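Boletín interno – Operaciones y Seguridad

Manipulación: qué pasó con la pinza de la celda dos y qué cambia desde el lunes

Por Milagros Pascual

El lunes, a las 16:40, la pinza de la celda dos cerró con más fuerza de la programada y no obedeció la orden de abrir. No hubo heridos. La pieza que tenía agarrada quedó aplastada, el brazo siguió subiendo unos centímetros con ella y se detuvo cuando Rogelio Manalo pulsó la parada de emergencia. La celda estuvo fuera de servicio el resto de la tarde y todo el día siguiente.

Varias personas de otros equipos han preguntado por el asunto y han circulado versiones distintas. Lo que sigue es lo que sabemos, lo que todavía no sabemos y lo que se ha decidido.

El trabajo que se hacía en la celda es el de siempre en el proyecto Holtura: coger objetos de la mesa, de formas y durezas distintas, y llevarlos a otro punto sin dañarlos. El programa exige completar 3.282 agarres antes de pasar a la fase siguiente. El lunes el contador estaba a 345 del final. El ritmo era bueno y nadie había comunicado ruidos ni holguras durante la mañana.

El agarre que falló fue el de un objeto redondo y blando. En estos casos la pinza se aproxima abierta, baja hasta que la pieza queda entre los dedos y cierra despacio. El controlador mira la corriente del motor y para el cierre cuando llega al umbral. El lunes no paró. El registro muestra que el umbral se superó y que el motor siguió recibiendo la orden de cerrar durante 1.000 milisegundos más. Un segundo entero, para una pinza de este tamaño, es mucho tiempo.

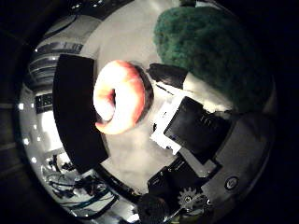 Fruta redonda junto a los dedos de la pinza. A la derecha, el engranaje y un tornillo en la carcasa gris.

La primera sospecha recayó en la mecánica. Lovisa Lundgren desmontó la carcasa el lunes por la tarde y revisó el tren de engranajes diente a diente. No encontró desgaste ni restos. Sí encontró que uno de los tornillos de la carcasa estaba por debajo del par de apriete indicado. Eso permite que el conjunto flexe un poco al cerrar y puede alterar la lectura, pero no explica por sí solo un segundo de cierre sin control. El tornillo se ha apretado y marcado con pintura, y lo mismo se ha hecho en las otras pinzas.

La segunda sospecha fue la comunicación entre el controlador y la pinza, y ahí es donde apareció el problema. La unidad usa un módulo de control de Stosa con una versión de software instalada en octubre. Esa versión cambió la forma en que se ordenan los mensajes cuando el bus está cargado. Si la orden de parar llega mientras la cola está llena, espera su turno detrás de los mensajes de estado. En condiciones normales la espera no se nota. El lunes, con tres flujos de vídeo activos y el registro en modo detallado, la cola se llenó.

Mark Anthony Agbayani reprodujo el fallo el martes por la mañana, con la pinza en vacío y un bloque de espuma entre los dedos. Hizo 58 cierres con el registro detallado activado y en cuatro de ellos la orden de parar llegó tarde. Repitió la serie con el registro en modo básico y no hubo ningún retraso. La prueba no es definitiva – cuatro casos son pocos para hablar de una frecuencia – pero basta para no volver a trabajar con esa configuración.

Hay un detalle que nos preocupa más que el retraso en sí. La orden de abrir que Rogelio envió desde la consola entró en la misma cola. Es decir, la persona que vigilaba la celda vio el problema, reaccionó bien y la máquina no le hizo caso. Lo único que funcionó al momento fue la seta de emergencia, que corta la alimentación por un circuito independiente. Ese circuito se comprueba cada semana y seguirá comprobándose.

También hay que hablar del brazo. Que subiera con la pieza aplastada se debe a que el programa da por terminado el agarre cuando vence el tiempo previsto, sin confirmar que la pinza ha parado. El brazo no estaba averiado. Hizo lo que se le había pedido, y lo que se le había pedido estaba mal planteado. El cambio ya está escrito: sin confirmación de la pinza no hay movimiento, y si la confirmación no llega en el plazo, el brazo se queda donde está y avisa.

Las series de esta fase incluyen también piezas con forma de anillo, que se cogen por el borde y obligan a la muñeca a inclinarse bastante. Lovisa ha pedido que se prueben aparte antes de reanudar el plan general. En esos agarres la corriente sube de forma menos gradual y el margen para detectar el umbral es más corto.
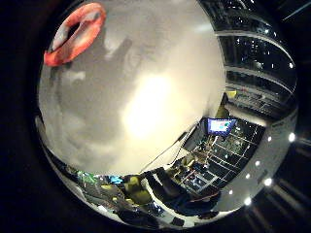 ¿Se puede entrar en la zona de la celda mientras el brazo está parado esperando confirmación?
Mientras el brazo tenga tensión, la zona se considera en movimiento aunque no se mueva nada. Para entrar hay que pulsar la parada de emergencia, esperar a que la baliza quede fija y poner el candado personal. Quien entra es quien pone el candado y quien lo quita.

La pregunta nos ha llegado de tres personas distintas, así que la norma se va a colocar también en la puerta de cada celda. Hasta ahora solo estaba en el manual, en la página de mantenimiento, y se entiende que quien no hace mantenimiento no la hubiera leído.

Qué cambia desde el lunes próximo:

Las pinzas vuelven a la versión anterior del software de Stosa. El proveedor tiene nuestro informe y los registros completos. No hay fecha para una versión corregida y no se instalará ninguna nueva sin pasar antes por el banco de pruebas.

El registro detallado queda desactivado en producción. Quien lo necesite para un ensayo concreto tiene que pedirlo a Mark Anthony y trabajar con la velocidad reducida.

La fuerza máxima de cierre se limita en el propio motor. Hasta ahora el límite estaba solo en el controlador. El nuevo valor permite coger todos los objetos de la serie actual menos los dos más pesados, que se retiran por el momento.

El apriete de los tornillos de la carcasa se añade a la revisión semanal. La hoja de revisión nueva está en la carpeta compartida y sustituye a la que había pegada en el armario de herramientas. Tirad la vieja, por favor.

Los incidentes sin daños también se comunican. Al revisar los registros hemos encontrado dos cierres tardíos anteriores, más cortos, que no causaron nada y que no se apuntaron. No se trata de buscar culpables. Con esos dos avisos habríamos llegado antes al problema del bus.

Sobre las pruebas de vuelta al servicio: se harán con objetos blandos y formas variadas, primero a un cuarto de la velocidad y después a la mitad. La bandeja y la mesa se revisan entre serie y serie. Lilibeth Belmonte coordina el calendario y es quien firma la autorización para pasar de una velocidad a la siguiente. Si falla un solo cierre, se vuelve al principio de la serie. 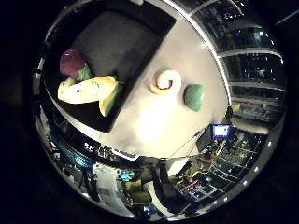
La bandeja oscura con tres objetos y otros dos fuera, sobre la mesa blanca.

Algunos equipos han preguntado si el incidente afecta a los datos ya recogidos. Los agarres anteriores a la instalación de octubre son válidos. Los posteriores se están revisando uno por uno para separar los que se hicieron con el registro detallado. Lilibeth calcula que la revisión llevará una semana larga. Mientras tanto, no uséis esos datos en informes externos, tampoco en los que ya estén en borrador.

En cuanto a los plazos, el hito con Carroll se retrasa. Se les avisó por teléfono el mismo martes y se les mandó después un resumen por escrito. Han pedido asistir a una de las series a media velocidad y les hemos dicho que sí. La visita se hará desde fuera del perímetro, con las mismas reglas que para cualquiera de nosotros.

Queda una cuestión abierta. Futel, que se encarga del mantenimiento del cableado, cree que la carga del bus estaba ya cerca del límite antes de añadir el tercer flujo de vídeo. Si es así, volver a la versión anterior reduce el riesgo pero no lo elimina, y habría que separar el vídeo del control en redes distintas. Futel vendrá a medir con todas las celdas en marcha. Para eso necesitamos una mañana sin otros ensayos – quien tenga reservada una celda recibirá un mensaje de Lilibeth con las opciones de cambio.

Los registros del lunes, el informe de Lovisa sobre la mecánica y los resultados de Mark Anthony están en la carpeta de incidentes. Las dudas sobre el procedimiento de candado, a Rogelio. Las dudas sobre los datos, a Lilibeth. Para comunicar un incidente sirve el formulario de siempre o una llamada a mi extensión, a cualquier hora del turno.

Compartido 14 veces · 6 comentarios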